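Proyecto Vallus: informe de la tercera entrega
Apartado 4. La parada en la tarea de la parrilla

Cuando elegimos la cocina como tema, allá por septiembre, pensábamos que lo difícil sería agarrar las salchichas sin aplastarlas. ¡Qué ilusos! Lo que nos tuvo media tarde con el corazón en un puño fue un fallo de comunicación con el brazo derecho, que se quedó quieto a mitad de un traslado mientras el izquierdo seguía tan tranquilo con lo suyo.

Revisando el registro (y fueron muchas líneas, créannos) vimos que el controlador había dejado de recibir posiciones durante 539 milisegundos. Nuestro programa, que habíamos bautizado Lunus con mucho cariño, solo avisaba al superar los 1.000, un valor que copiamos de la primera práctica y que no volvimos a mirar. Por suerte no hubo golpe, pero los dos brazos comparten mesa y el susto fue grande.

Repetimos la secuencia 3 veces, a velocidad reducida y con una persona pendiente de los botones rojos de las bases.
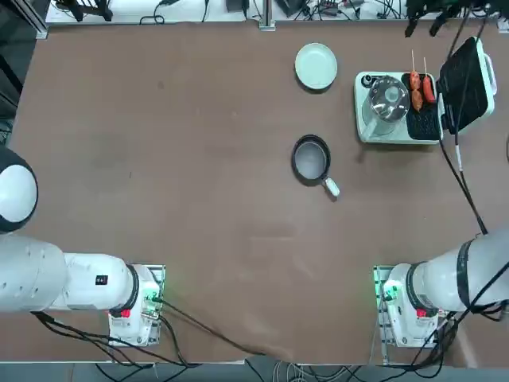

El fallo volvió a salir en la última repetición, justo al girar la muñeca, y eso nos hizo sospechar de un conector. Lo cambiamos, bajamos el límite de aviso y ahora la pérdida de señal en un brazo detiene también el otro. Queda pendiente una prueba larga, de unos 800 ciclos, que nos gustaría terminar antes de la presentación.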